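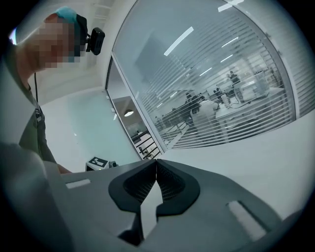
Guides > Trisska hand-held gripper > Set-up > Section 4: Safe working and good practice

Overview Unpacking Set-up Recording Care Spares Contact

4. Safe working and good practice

This section applies to everyone who sets up, holds or works next to a Trisska hand-held gripper at a Stostis site. Read it before your first session. Section 5 covers recording.

The site lead may add local rules to the ones here. Local rules can be stricter than this section. They can't relax it.

4.1 Before you pick up the gripper

1. Clear a work surface large enough to set the gripper down flat. The fingers must not hang over the edge.

2. Check the floor where you will be standing and walking. Marker boxes placed on the floor must be out of the walking path, or close enough to a wall that a person stepping back won't hit them.

3. Take off rings, watches and bracelets. Tie back long hair. Tuck a lanyard inside your shirt or clip it down if it can reach the fingers when you lean forward.

4. Look at both finger pads. The inner grip surface should be clean, with the texture visible along its full length. Don't use a pad that is split, or one that has come away from its mount.

5. Squeeze and release the trigger five times with nothing between the fingers. The fingers should close evenly and open without sticking.

CAUTION: Keep your free hand away from the fingers while you do step 5. The spring is light, but the gap narrows toward the base and can pinch skin.

Note: If the fingers close unevenly, stop and go to Section 7. Don't bend them back by hand. A bent finger will pass a quick look and then fail under load.

4.2 Head camera and cable

1. Put the cap on first, then fit the camera to the front of it. Fitting the camera before the cap is on tends to pull the mount out of line.

2. Tilt the lens slightly down so that it covers your hands at normal working height.

3. Run the cable down the side of the head and neck. Leave enough slack to turn your head fully left and right.

4. Clip the cable at the collar.

5. Lean forward over the work surface and look at where the cable goes. If it swings near the fingers, shorten it and try again.

WARNING: Never wrap the cable around the neck to take up slack. Use the clip. If the cable catches on something, the clip is meant to let go.

4.3 Markers

1. Place the marker flat, printed side up, on a surface that doesn't move.

2. Wipe it with a dry cloth. Don't use glass cleaner, which lifts the print on the older Allier markers.

3. Check for glare from ceiling lights. Glass partitions and glossy floors can throw reflections a long way, so look from where the gripper will be held and again from standing height.

4. Once a session has started, leave the marker where it is. If someone kicks it, end the session and start a new one.

Markers are numbered on the underside. Write the number on the session sheet. Marker 17 and marker 19 are easily mixed up in poor light, so read the number twice.

4.4 Other people in the area

Many sites work beside ordinary offices, and people behind glass or in an open doorway may be within view of the cameras.

1. Tell the people in the next room before you start, and tell them again when you finish.

2. Close blinds where there are blinds. Slats that are left open don't count as closed.

3. Turn your work so that the cameras face a plain wall when the task allows it.

4. If a person asks not to be recorded, stop. Don't argue the point. Move the task or wait.

5. Faces must be blurred before any recording leaves the site. This includes the operator's own face, and faces seen in reflections.

6. Name tags and badges are covered by the same rule if the text can be read.

4.5 During the session

- One operator per gripper.
- Set the gripper down before you adjust the cap, the camera or the cable.
- Don't hand the gripper to another person with the fingers closed on an object.
- Don't pick up blades, open liquids or anything hot unless the task sheet names it.
- Take a break after every 100 grasps, or sooner if your wrist is sore. Report soreness the same day — it doesn't go on the session sheet, it goes to the site lead.

4.6 Finishing

1. Release any object and set the gripper down flat.
2. Stop the recording, then unplug the head camera.
3. Wipe the finger pads with a damp cloth and let them dry in the open position.
4. Return the markers to the rack in number order.
5. Sign the sheet. Form 152 is needed only if something was dropped, damaged or stopped early.

Questions about this section: Siwan Gronow (rules and training) or Nizar Zein (equipment).

Last revised 2019-11-03

3 comments | Shared 2 times

Previous: Section 3, Fitting the finger pads Next: Section 5, Recording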